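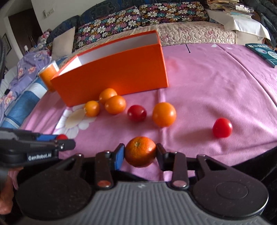 Search this notebook Go

30/07/2024

Bongate reader, second volume, continued. Compared our copy with the Madon reprint of 1970, story by story. The reprint drops the last page of "The Miller's Geese" and ends with the geese coming home. Ours has the miller's death and a tailpiece of a gate, unsigned.

Checked the tailpiece under the glass. There is a mark in the lower left corner that could be a K or an R. Kjærgaard signed with a K in the fourth volume, but with a longer leg to it. Leaving the artist as unknown in the list for now.
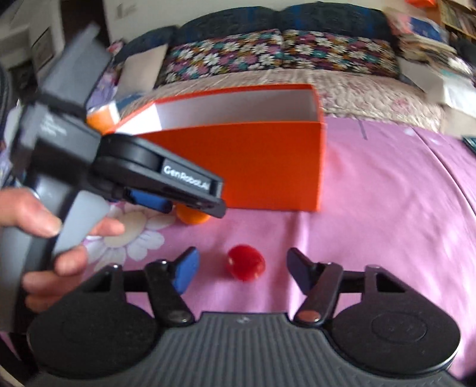 Plate 12 is out of order in our copy, bound in after the index. Collated as found. Spine is loose at the head, so no flat scanning until it has been pasted.

The preface says the geese story comes from a chapbook of 1658. I can't find that in the Gurkurby catalogue, which I went through in May. The wording reads much later to me.

Still to do: titles for the fifth volume, and check whether the Madon text was cut from the same plates or reset. The line breaks differ on the first two pages.

3 comments 1 share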